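Trovosach Courtroom Recorder CR-18

Product code: CR-18
Category: Court and hearing equipment
Maker: Trovosach
Supplied and serviced by: Jostard

Overview

The CR-18 is a fixed audio recorder for criminal courts, tribunals and hearing rooms. It records each speaker on a separate channel, stamps every file with the time and case number, and writes two copies as the hearing goes on. One copy stays on the internal drive. The other goes to a removable drive that the clerk signs out at the end of the session.

It replaces the CR-12, which is no longer sold. Brackets and cable runs from the CR-12 can be reused. The power supply can't.

Channels and microphones

The unit takes up to 18 microphones. Most trial courts use fewer: bench, witness, clerk, two for each side, one for the dock and one for the interpreter. Unused channels can be switched off in the setup menu so that they don't appear in the transcript software.

Microphones are sold separately. The Misham gooseneck range has been tested with this recorder, including the model with a mute light. Older microphones with a standard three-pin plug will work, but the mute button will not be logged.

Sealed hearings

When a judge closes the court, the clerk presses the Seal key and enters a PIN. From that point the recording goes into a separate encrypted file that does not show in the public index. Pressing Seal a second time returns to the open record. Both key presses are logged with the time and the user.

The public audio feed, if one is connected, is cut as soon as the court is sealed. It does not come back on by itself. The clerk has to restore it from the menu – this was changed in the current firmware after requests from courts that hear cases involving protected witnesses.
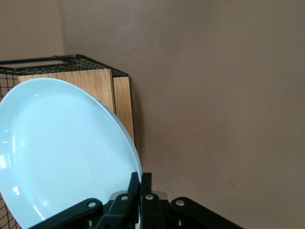 Taşdemir wrote that the manual restore took some getting used to, and that two open sessions ran without the press room feed before the clerks got into the habit of checking it. Since then there have been no complaints about it, and the separate channels have made appeals work quicker, mostly where defense and prosecution talk over each other. The one remaining gripe was the fan, which can be heard in a small room with the windows closed.

A quiet fan kit is available for rooms of that kind. Order it with the unit or fit it later. Fitting takes four screws and the unit must be unplugged.

Storage

The internal drive holds 2,000 hours of audio with all channels in use. The unit shows a warning when 43 hours remain and will not overwrite a file that has not been exported. The removable drive is formatted on first use and is locked to the courtroom it was issued to.

Power loss

A built-in battery keeps the recorder running for 43 minutes. Microphones powered by the unit stay live during this time. If the battery runs out, the file is closed and saved, and a new file starts when power returns.

Specifications

Width: 381 mm
Mounting: desk or shelf, rack ears optional
Inputs: 18, balanced
Outputs: headphones, public feed, interpreter feed
Export: network or removable drive
File types: WAV, FLAC
User levels: clerk, supervisor, administrator

In the box

Recorder, power supply, one removable drive, two Seal key covers, printed quick guide. The full manual is a download from the support page.

Ordering and service

The CR-18 is sold to courts, public bodies and law schools. Prices depend on the number of rooms and are given on request. Orders placed before October ship with the current firmware. Units already in use can be updated from a USB stick with the court not in session – allow half an hour per room.

Jostard handles repairs under warranty. Export all files and remove the drive before sending a unit back. Units that arrive with a drive inside are returned unopened.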